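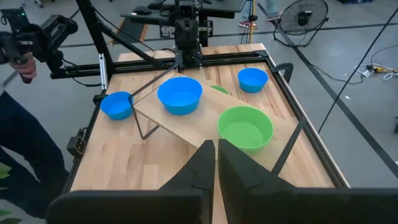 Can I set bowls down on the board while it's sloped?

Wide, heavy-bottomed ones will usually stay put at the lowest setting, but try each bowl empty before you put anything in it.

Part 4: Setting up the sloped board

If you've followed me this far, your tabletop is oiled and dry and you're itching to get the board up on its stand. Good! This is the fun part, and it goes quickly once you've done it a couple of times. I wrote the first version of these steps for my neighbor Princess Sison, who wanted to sort dried beans at her kitchen counter without hunching over, and I've been fiddling with them ever since (last big rewrite was April 2018, after the Wodus stand changed its feet).

Before you start

You'll want the board, the wire stand, a damp cloth, a dry cloth, and whatever bowls you plan to use. I like plastic for this. Plastic bowls are light, they stack, and when one slides off, all you get is a clatter and beans on the floor. Two colors help a lot if you're sorting, say blue for keep and green for toss, or the other way around, as long as you stick with it.

1. Clear the table and wipe it down. Crumbs under the low end of the board will make it creep.

2. Dry the table all the way. I mean it! A damp butcher block and a damp board make a slippery pair.

3. Open the stand and press down on it with your palm. If it rocks, turn it a quarter turn and try again. Mine has one leg that's a hair short and I've learned which way it likes to face.

4. Lay the raised end of the board on the stand first, then lower the other end to the table. Going low end first tends to kick the stand over, and then you're chasing it.

5. Slide the board until a good hand's width sticks out past the stand.

6. Give the low end a gentle push. It shouldn't move. If it does, put a strip of rubber shelf liner under that edge.

7. Set your biggest bowl on the board, empty, near the middle. Let go slowly. Wait a bit. Tap the table.

8. Add the second bowl lower down, and keep the small ones on the flat tabletop where you can reach them.

Note: You can run the board straight along the table or on the diagonal. I go diagonal on narrow tables, and it leaves me corners for the small bowls. Valter Torres, who tested these steps for me and has much longer arms than I do, runs his straight. Either is fine.

Note: If you bought the Terneso stand, skip step 3, it doesn't open or close.

Caution: Don't put hot food or liquids in a bowl on the slope. Soup on a slope is a bad afternoon. Dry goods only, and keep them under 700 grams a bowl, at least until you trust your setup.

Caution: Never lean on the raised end. The stand holds the board and a couple of bowls, and that's all I'd ask of it.

If a bowl slides

Look at the bottom of the bowl first. A raised ring grips pretty well, but a smooth rounded base will skate. Next check the board for flour or oil, wipe it, and try again. Still sliding? Lower the stand a notch. I've got mine on the lowest notch nearly all the time, and I only went up one back in February when I was shelling about 19 pounds of peas for a church supper and wanted them to roll down to me. (They did. Some kept going.)

Putting it away

Bowls off first, then lift the low end of the board and draw the whole thing toward you off the stand. Nest the bowls big to small. Wipe the board along the grain and store it standing on its long edge, away from the stove. Mine warped one summer from leaning next to the oven and I had to flatten it under a stack of cookbooks for weeks.

Spare rubber feet for the stand are part 1434 in the Tumville parts list. Get a few extra, they roll under things.

Part 5 covers re-oiling the board.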